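How to Read a Topo Map Before a Day Hike

You can learn most of what you need to know about a trail the night before. All it takes is a topographic map, a pencil, and a piece of string.

1. Find the contour interval. It is printed near the scale bar. On the Willton sheet it is 40 feet, with every fifth line drawn darker.

2. Mark the trailhead and your turnaround point. For the Zatley Ridge trail, start at the parking area off the county road and mark the saddle below the summit.

3. Measure the distance. Lay the string along the trail, following each bend, then hold it against the scale bar. Switchbacks are often drawn straighter than they are, so add a little.

4. Work out the climb. Subtract the starting elevation from the high point. The Zatley saddle is 1045 feet above the parking area. Add any dips along the way, because you climb back out of them.

5. Look for steep sections. Lines packed close together mean a hard grade. The worst stretch here comes right after the second creek crossing.

6. Estimate your time. Allow 30 minutes per mile, plus 30 minutes for each 1000 feet of climb.

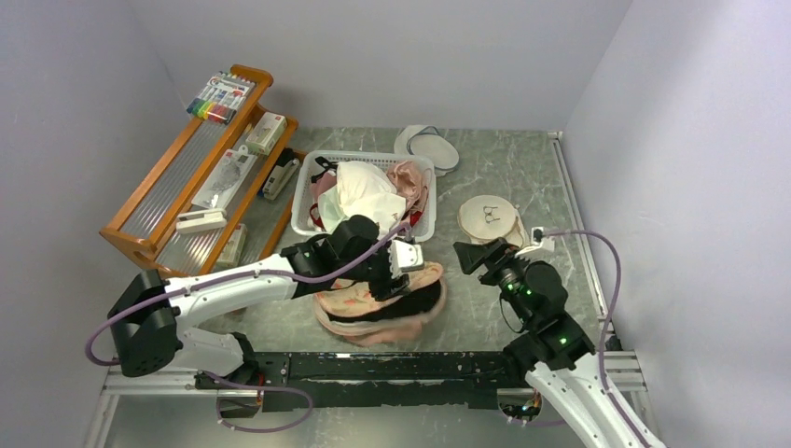
7. Write down a turnaround time and leave a copy at home. If you are not at the saddle by 1 p.m., head back.

Fold the map so your section faces out, and keep it in a zip bag in an outside pocket.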